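Home Studies Results Join in Contact

Call for participants: does any household advice work?

Brindum Household Trials, Undthorpe
17 March 2018

Most of us have been told to keep potatoes away from onions, to put a slice of apple in the brown sugar, and to wipe windows with newspaper. We have been told these things by grandmothers, by magazines and lately by very confident people on the internet. What we have seldom been shown is any sign that somebody checked.

We are looking for 600 households in Undthorpe and Drustasbridge to help us check. The study runs for 9 weeks. You will be given a small set of household tips, some of them old and popular and some of them made up in our office, and you will not be told which are which. You try them, or skip them, and write down what happened.

Last October we ran a smaller survey and got 783 replies. People were sure their tips worked. They were just as sure when two people on the same street swore by opposite tips. One reader told us bread must never go near the refrigerator, another that it must never be kept anywhere else, and both signed off by saying it was common knowledge. Neither had tried it the other way. I don't blame them, I hadn't either.
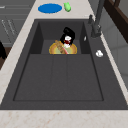
A survey like that tells you what people believe and very little else, and I would ask you to be wary of anyone who says different, including us. Our own first write-up claimed that vinegar was "the clear winner" for cleaning. It was the clear winner at being mentioned. Annelies Steiner pointed this out in a fairly short email and the page has been corrected.

What you would do

You pick a starting week. A packet comes in the mail with a diary, a pencil and your tips on cards. Each week you spend maybe twenty minutes on the tips and five on the diary. The tips cover:

- keeping bread, fruit and vegetables fresh
- stains on clothes and tablecloths
- smells in drains, shoes and cupboards
- cleaning glass, taps and tile
- getting a room warmer or cooler without touching the thermostat

Please write down the dull results. If you hung damp towels in front of an open window and the bedroom felt the same as ever, that is worth as much to us as a miracle. A blank page is also fine, so long as you mark it "did not do it." We would take ten of those over one entry filled in from memory at the kitchen table on the last night.

Who can take part

Anyone over 18 who does at least some of the cooking or cleaning at home. Renters, owners, people in one room, people with six children. You don't need to be tidy. We do not need people who already love household tips, and we'd be very glad of people who roll their eyes at them. In October nearly all the replies came from fans, and it shows.

You can't take part if you sell cleaning products or write a column about them. We were asked to be flexible on this and have decided not to be.

What you get

A $15 grocery voucher when the diary comes back, full or mostly empty. There is also a drawing for $1,000, paid for by the trust that funds us. Theresia Stöckli runs the drawing and has never seen the diaries, so a thrilling entry won't improve your chances.

You will not get a certificate, a badge or a healthier life. You may save a little money on sprays. I wouldn't plan around it.

What we can't promise

The study is not large enough to settle small differences. If a tip makes lettuce last half a day longer, we will probably miss it. Homes differ, refrigerators differ, and a north-facing window in Drustasbridge isn't much like a south-facing one here. Seraina Strebel is handling the numbers and will publish all of them, with the tips that came out as "can't tell." I expect that to be the longest list.

We also can't stop you from guessing which tips are made up. Some of you will guess right. Please don't post your guesses until the study is over - the neighbors may be in it too.

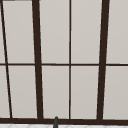

How to sign up

Send a letter or an email with your name, mailing address and how many people live with you. Tell us if anyone at home has allergies, so we can leave out certain cards. Shirin Daneshvar answers all the mail and will write back with a consent form, two pages, in normal print. Read it before signing. If something in it sounds like nonsense, say so and she'll pass it on to me.

You can quit at any point and keep the pencil.

Severin Mösli
Study lead

Related
Vinegar: a correction
What 783 people told us about bread
Does the spoon in the bottle do anything?
Why we stopped asking for star ratings

Contact: Brindum Household Trials, Undthorpe | © Brindum Household Trials | Back to top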